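# Two grippers, one sweater: a visit to the Zusbridge laundry club

The Zusbridge student robotics club has an ambition that would have disappointed me at fifteen. Its members want a machine that can fold a sweater. I went to see them on 14th July, expecting something with wheels, and was handed a pair of slippers and told not to sit on the bed.

Jasmina Vukčević, who runs the club's summer project, gave me the short version on the stairs. A person picks up a hand-held gripper in each hand, folds clothes with them, and the recordings go into training a robot arm the club shares with a school in Prurnero. The arm stays there. The folding gets done here, on an actual bed, with bedding as busy as the members can find. The first batch was recorded on a bare gray table, and the arm then refused to have anything to do with stripes.

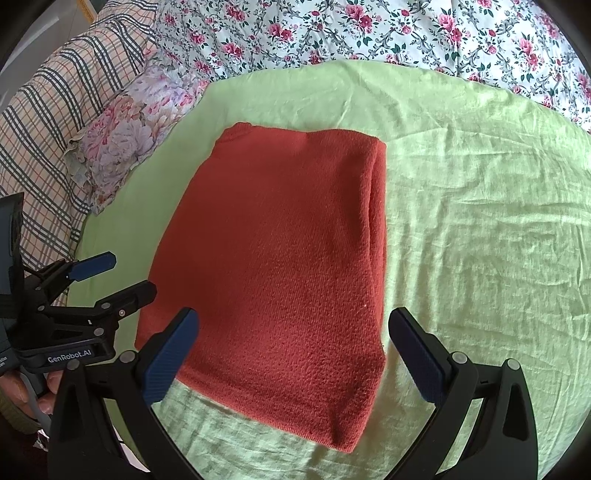
The club wants 976 folds by October and had 282 when I arrived. Krešimir Delić keeps the tally on the back of a door and updates it with a solemnity I associate with election nights. A fold only goes on the door if both grippers did all of the work. Chins are not allowed. Apparently this had to be written down.

Knitwear is the hard part. Towels, I was assured, are for beginners. A sweater stretches when you pull it, sulks when you let go, and has sleeves, which everyone in the room spoke of the way sailors speak of rocks. The house method is to pinch the body with one gripper, take the end of a sleeve with the other, and bring the sleeve across low and slow. Marin Krasniqi is said to be the fastest at this. He told me speed was vulgar and the arm would only pick up his bad habits.
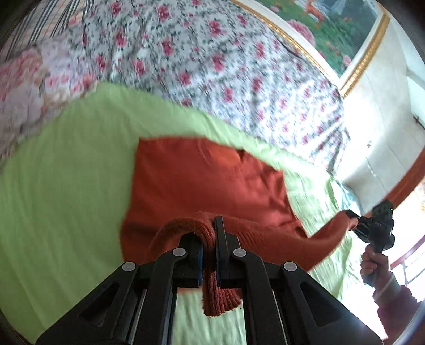

**Selma Vasić**
*Visits editor, The Bumari Newsletter*

I asked for a turn, naturally. You squeeze the handle, the jaws close, and every fold you have learned since childhood leaves your head. My first attempt was a T-shirt – they didn't trust me with wool – and it came out the shape of Portugal. Teodora Stan said they would keep the recording under "recoveries," a folder that I suspect was created while I was talking.

The club takes new members again in October. Bring socks without holes, and a sweater you don't mind seeing folded 600 times. I have offered mine, on condition that it comes back with both sleeves the same length.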